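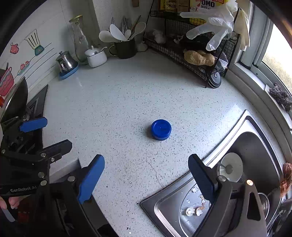 Home | About | Match Diary | Away Days | Say Hi

So we lost our striker. Lautaro Figueroa is off to Flendositz, and I found out the way I find out everything about Multwood, which is my phone buzzing under a sofa cushion while I'm trying to eat dinner.

I know, I know, it's a small club and players leave. But he was OUR player, the one who scored that daft header against Jivgate with his eyes shut (he swears they were open, I've watched the clip enough times to have my doubts). We had 600 people in the ground that night and I think I hugged most of them.

The thing that bugs me is the timing. We're in September, the season is already going, and we've got exactly one other forward, Ferdinand Camenzind, who is 19 and has spent most of his time at right back. I like Ferdinand! He runs like his bus is leaving. But asking him to lead the line at Byun next week with no cover on the bench feels a bit mean.

Yến Võ, who I stand with behind the goal, thinks we should drop the second striker altogether and let Hilde Van Loon's lot play five across midfield — Hilde being our coach, and a very stubborn one, so I can't see it. She's played the same shape since she got the job. We did win 2-0 with it last time out, so maybe I should hush.

And the money? The club isn't saying. Somebody on the supporters' page claims it'll pay for the new floodlights, somebody else says it won't cover the travel. I'd take floodlights. The far corner is so dark by the second half that you cheer for throw-ins and hope they were ours.

Anyway, I'm still going to Byun. The bus leaves from the station at 9:15 in the morning and there were a few seats left when I booked mine. Bring a coat, that stand has no roof to speak of.

Recent posts
Jivgate at home: my voice is gone
Lesia Horobets and the save of the season
177 miles for a goalless draw
Why I still buy the paper program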